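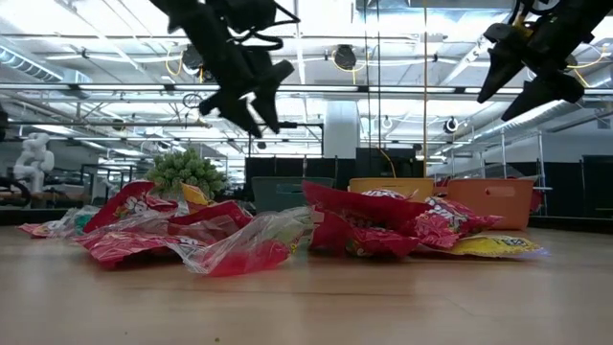

Section 4. Choosing a place for the scale and setting it up

Read this section before you switch on the Pinico counter scale for the first time. It replaces the set-up card in the carton, which says the scale is ready to use in seconds. It will turn on in seconds. Getting a weight you can charge a customer for takes longer than that.

4.1 Where to put it

Put the scale on a hard, flat counter that doesn't move when you lean on it. Folding tables are a poor choice, whatever the seller of the table told you. So are glass display cases, which flex in the middle even when they feel solid.

Keep the scale away from:
– fans, heaters and open doors
– refrigerators and freezers that shake when the motor starts
– the edge of the counter where customers set down their bags
– direct sun through a window

Press down on the counter next to the scale with your palm. If the display changes, pick another spot. Turning the sensitivity down hides the problem and leaves you with wrong weights.

4.2 Leveling

1. Take the pan off and set it aside.
2. Find the bubble level at the back left corner of the base.
3. Turn the four feet until the bubble sits inside the ring. Turn one foot at a time.
4. Push gently on each corner. The base must not rock.
5. Put the pan back on. You should feel it drop onto the four posts.

Note: The bubble can sit in the ring while one foot is off the counter. Do step 4 even if the bubble looks perfect.

Note: The rubber mat sold as the Renuvo Steady Pad is described on its package as making leveling unnecessary. We tried it under two scales and both of them drifted more with the mat than without it. Soft material under a scale lets it sink as you add weight. Leave it off.

4.3 Warm-up

Plug in the adapter and press ON. The display counts down and then shows zero. Wait 15 minutes before weighing anything for sale, or 20 minutes if the scale has come in from a cold car or storeroom. The word READY appears long before that. It means the self-test is done and tells you nothing about whether the reading has settled.

Batteries are fine for a market stall. The sales leaflet promises 50 hours on one set, and you may get that in a warm room with the backlight off. Carry spares.

CAUTION: Use only the adapter that came with the scale. Others may fit the socket and supply the wrong voltage.

4.4 Setting the tare

Tare is the weight of whatever holds the goods: a bag, a tub, a paper cup. The customer should not pay candy prices for it.

1. Check that the pan is empty and the display reads zero.
2. Place one empty container on the pan.
3. Wait for the small circle at the left of the display to stop blinking.
4. Press TARE. The display returns to zero and NET lights up.
5. Fill the container and read the weight.
6. Take everything off. The display now shows a minus number, the weight of your container.
7. Press TARE again to clear it.

Step 7 is the one people skip. With an old tare still stored, the next sale in a lighter bag will come out short, and you are the one paying for it.

You can store a tare for containers you use every day. Weigh one from each new carton all the same. Suppliers change the thickness of tubs without changing the item number, and Quintana lids in particular have come to us in two different weights under one label.

4.5 Checking the weight

Do not use coins, sugar packets or a sealed bag of candy as a test weight. The number printed on a bag is for what's inside it, and the bag is extra. Use a proper test weight with a certificate.

1. Zero the scale.
2. Place the test weight in the center of the pan and write down the reading.
3. Move the weight to each corner in turn and write down each reading.
4. Compare all five. They should agree to within 2 grams.

If one corner is off, go back to 4.2. If all five are off by the same amount, the scale needs to be calibrated. See Section 7.

CAUTION: The calibration menu can be opened by anyone who holds down ZERO and TARE together. In many places, opening it on a scale used for sales breaks the inspection seal. Ask your local weights and measures office first.

4.6 Connecting to a register

The scale will talk to most registers through the cable supplied. Wireless linking needs the Nameo app, which we can't recommend in its present form. It drops the connection when the phone locks, and the price on the phone may lag behind the weight on the scale. A new version has been announced for January. Until you have tested it on your own counter, use the cable.

1. Turn off both the scale and the register.
2. Connect the cable to the port marked COM, not the one marked SERVICE.
3. Turn on the scale first and wait for zero.
4. Turn on the register and ring up a test sale.

Section last revised Sunday, December 17, 2017.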